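Why Does Cloth Fold and Wrinkle?
Narndale Children's Pages: Stuff Around the House
Posted 3rd May

Pick up a towel by one corner. It hangs down in a long, floppy shape. Now pick up a book by one corner. The book keeps its shape. Why is the towel different?

Cloth is made of threads, and threads are made of tiny hairs called fibers. The threads can bend and slide a little. When you lift cloth, the parts you are not holding get pulled down by gravity. 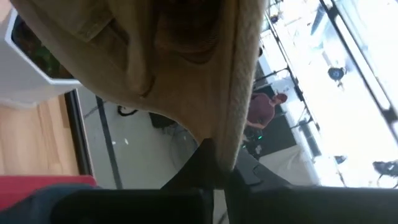 Tan cloth hanging in a curve, with a stitched border along the bottom.

Look at the hem of your shirt. A hem is an edge that has been sewn so the threads do not come loose.

Thick cloth and thin cloth fold in different ways. A thin scarf makes lots of small wrinkles. A thick blanket makes big, round folds, and there is air trapped inside them. This is why a blanket can fill a whole bin when you drop it in, and even stick out of the top.
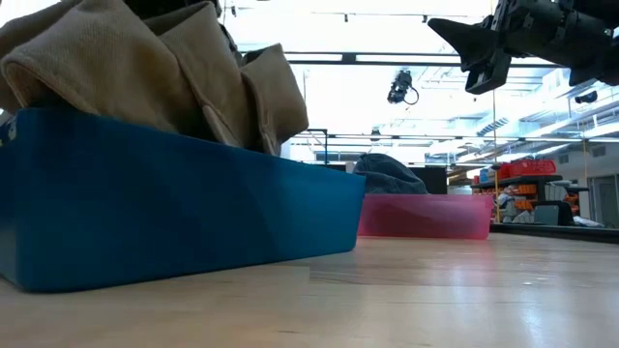 If you want it to take up less room, push the air out. Lay the blanket flat, fold it in half 2 times, and press down with your hands. Then put it in the bin.

Some cloth has slanted lines on it. That kind is called twill. Jeans are twill, and so are many work pants. The lines come from the way the threads go over and under each other. You can feel them with your fingernail. 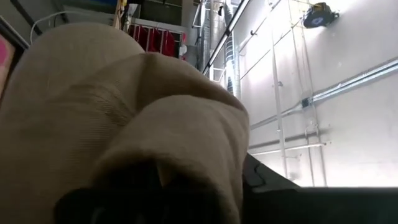 Preker wrote to us to say that towels work better if you roll them. "I got 12 in one bin when I rolled them, and they didn't even fit when I just threw them in."

Try this at home: drop a towel into a bin and see how high it comes. Take it out, roll it up tight, and put it back. Did the height change?

Next page: How Buttons Are Made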